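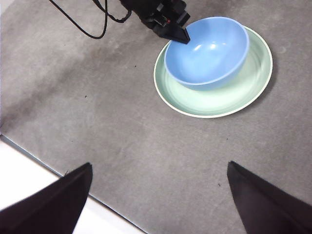

A light blue ceramic bowl on a pale green plate.

Dolcombe to keep school kitchen open through the summer

DOLCOMBE, October 2024 - The Dolcombe school board has voted to run its central kitchen all year, ending the ten-week summer shutdown that has been in place since the building opened.

Under the plan, lunch will be served at two sites when classes are out: the elementary school on Yeoman Street and the public library. Meals will be free for anyone 18 or younger. Adults who come with a child can buy the same lunch for $4.

The district served 3481 free lunches over the summer, all of them cold and brought in by van from an outside supplier. Board members said the food was often late and that a good deal of it came back uneaten.

"We had kids waiting in the library parking lot at 12:30 for a sandwich that was supposed to be there at noon," said Poppy Blackburn, who runs food service for the district. "Our own kitchen was sitting dark a mile away."

Blackburn asked the board in March to look at opening the kitchen for a single month as a trial. The board put off a decision until the summer numbers were in, then widened the plan to cover the full break.

The vote was 5 to 2. Nigel Clegg and Jordan Haworth voted against it. Clegg said he supports summer meals but wanted a firmer estimate of what it will cost to cool the building in July and August. The kitchen has no central air, and staff now rely on two window units and the hood fans.

"I'd like to see that number before we hire anybody," Clegg said.

Haworth said the district should have asked for new bids from outside suppliers first.

The kitchen will need six cooks and two drivers for the summer. Current staff will get first pick of the jobs at their regular hourly rate, and any openings left after that will be posted in the spring. The district has 58 food service workers, most of whom are laid off each June and called back in late August.

Dilek Altıntaş, a cook at the middle school for nine years, told the board she usually picks up hotel work in Vesstead when school lets out. She said she would take the summer job if it ran at least five hours a day. Blackburn said shifts would be six hours.

The board also approved the purchase of 100 insulated food carriers and agreed to replace the older of the kitchen's two dishwashers. The dishwasher broke down four times last school year, and meals were served on disposable trays while it was out. Bids on a new one are due in January.

Menus have not been set. Nantana Chaiyaporn, the district dietitian, said she plans to serve hot food at least three days a week, with rice dishes, baked chicken and soup on the list so far. Families can suggest meals on a form that will go home with students next month. Paper copies will be kept at the library front desk as well.

Parents asked whether the Vesstead bus could stop at the library during lunch hours. Board members said that is up to the county and that they would send a letter.

Summer lunches will run on school weekdays from 11:30 a.m. to 1 p.m., with no service on July 4. Children do not have to be enrolled in the district to eat.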